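The Pink Pile
A weekend in the linen closet, and what I learned about folding things that don't want to be folded

I have a theory that you can tell how a person's year is going by their linen closet. Mine, as of May, was going badly. The door didn't shut. I'd been keeping it closed with a dining chair, and every time company came I had to put the chair back at the table and then explain the avalanche.

So when my editor asked if anybody wanted to write about household textiles (silence on the call, a dog barking somewhere), I said sure, me, I'll do it. I figured I'd get an article and a working door out of the same two days!

My first call was to Irena Żak, who ran the pressing room at the Valtonen hotel for years and now teaches folding classes above a bakery. I'd expected somebody stern. She laughed for most of the call. Her big thing is that people start folding too early. They grab a corner, any corner, and off they go, and then they're standing there with a sheet shaped like Ohio.

"Pick it up from the middle first," she told me. "Let it hang. It will show you where the edges are."

I tried this on a fitted sheet and it showed me nothing at all, but fitted sheets are their own punishment. On anything softer and flatter it works beautifully. You pinch it, you lift, the weight drops away on all sides, and suddenly there's a hem you can follow with your eye. I went through half the closet this way, and I'll admit I got a little giddy about it.

The soft stuff is where I slowed down. Pale pink is my weakness, I own far too much of it, and a smooth matte cloth in that color is lovely to handle and miserable to stack. It slides. It puddles. You square up the corners and the whole thing relaxes into a heap the second you look away. What saves you is finding a line, a seam or a border or a strip in some stronger color, and letting that be your ruler. Irena calls it the road. Lay the road straight and the rest of the cloth will more or less come along for the ride. 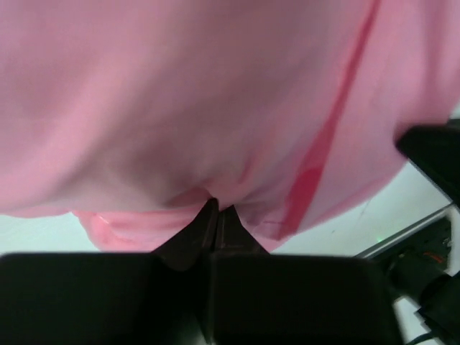 What to keep, what to let go

Folding is the fun part. Deciding is the part where I sat on the hallway floor eating crackers.

Aušra Vanags, my neighbor across the landing, came over to be ruthless on my behalf. She'd done her own closet in the spring and had the glow of a person with empty shelves. Her rule is 2 sets per bed and one for the wash, and everything past that has to argue for itself. I made some pretty good arguments. The tablecloth from my aunt stayed. So did the flannel with the foxes, even though it fits no bed I currently own.

The towels lost. I had towels from an old gym, towels from an apartment I left before my knees made noise, and one enormous beach thing with the Plornitico logo on it that I won in a raffle and never once took to a beach. They all went to the animal shelter on Lokotgate, where they were very happy to have them, and where I was introduced to a three-legged cat and had to leave quickly.

The shelf question

Everybody I talked to had opinions about shelves. Recep Toprak, who builds closets for a living, thinks mine are too deep, and he's right. Things go to the back and stay there. He suggested pulling the stacks forward and using the space behind for winter blankets, and it cost me nothing, so I did it while he was still on the phone.

He also wanted me to stop piling so high. Three or four folded pieces, then start another stack. Pull one from the bottom of a tall pile and you've undone your whole afternoon. (I have since tested this. He's right about that, too.)

The slippery pinks I ended up rolling. Irena would prefer I hadn't. But rolled up and lined side by side in a shallow basket they stay put, and I can see the color of each one without digging.

The chair is back at the table for good now, and the closet door shuts with a click. I've opened it a few times this week just to hear it close again.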